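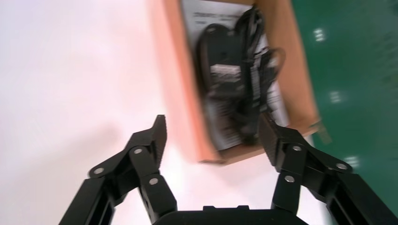 Mitsuko Takagi asked after the last class whether a tired sprinter should shorten the stride or just hang on, and I think it's a lovely place to pick up again!

**Session 2: holding form in the 400 metres**

Most of you go off too hard (I did too, for years) and then fight the last bend with your shoulders up by your ears. Let the arms stay low, keep the steps quick, and please don't reach for the line.

For next time: read the Plarken notes, pages 20 to 30, and bring spikes.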